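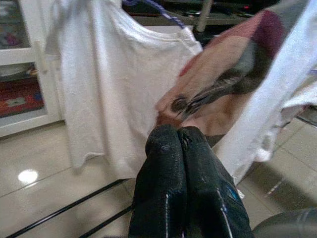
A white T-shirt over the blue strap, with the gripper just below it and a hand at the edge of the cloth.

Home | News | Visits | Gallery | Contact

Open Day at Mondavmont: The Laundry Station
Dec 7, 2023 — by Wang

The Mondavmont workshop opened its doors to the public last month, and 331 people signed in at the front desk. Most of them stopped at the laundry station, where the Pemelix team is teaching an arm to hang and take down clothes.

Shirts are harder than they look. Cloth folds differently every time it is picked up, so the team repeats the same job over and over with plain white items. They had logged 314 runs by the end of November and want 2,000 before they move on to towels and bed sheets.

Visitors asked mostly about speed. The arm is slow — a person can clear a rack well before it finishes — and the team said so to anyone who asked. Children wanted to know if it could do socks. Not yet.

The Dradomard hall next door had the sorting line and the coffee. The next open day is planned for spring, and sign-up will be posted on the News page.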